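Home | Diary | Garden | Archive | About

May, early evening

Nisha Upadhyay has been on at me since autumn started about home-made play dough. Cheaper, she says, and calming for the person kneading it. I have my doubts about the calming. I made the magenta batch anyway, and it came out the colour of a cough lolly.

Her recipe wants it rolled to an even thickness. Mine goes lumpy at the sides whatever I do, and I'm not convinced a child alive has ever minded. The round metal cutter with the strip handle is the one piece of gear I'd defend. Plastic ones drag. 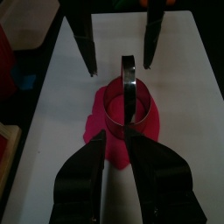 The cutter on the pink dough, edges as lumpy as ever.

Naveen Goel reckons a proper set from Drollard would sort me out. It's 90 dollars! For 40 I could buy enough flour to fill the laundry tub, and I told him so. He said the handles were better. Better for what?

Then there is the coaster question. Solveig Sæther swears a silicone mat under a steel cup stops it skating across the table. Maybe it does. I've been putting cups on tables for nearly 40 years and the skating has passed me by, though I admit the two look smart together, and it's one less ring to wipe up.

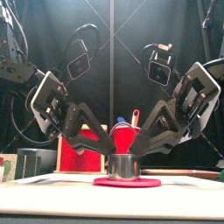 Steel cup on its coaster, something red sticking out the top.

Devendra Sandhu's theory is that everything should live in a row along the back of the table - bowl, box, cup, tray - with the front kept for whatever you're working on. He read it somewhere. I tried it for 2 afternoons and spent both of them reaching over things.

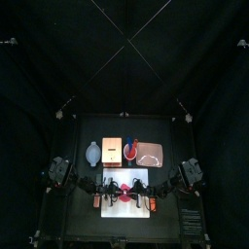
Still, I'll give the row another week before I tell him it's rubbish. The blue bowl is a good bowl wherever it sits. Must ask Nisha how much salt she really uses, as the recipe says one thing and she says another.

2 comments | 3,736 views

Recent entries
Drorbridge market, again
Teodor Nistor's lemon tree
What the Prajapati biscuits were like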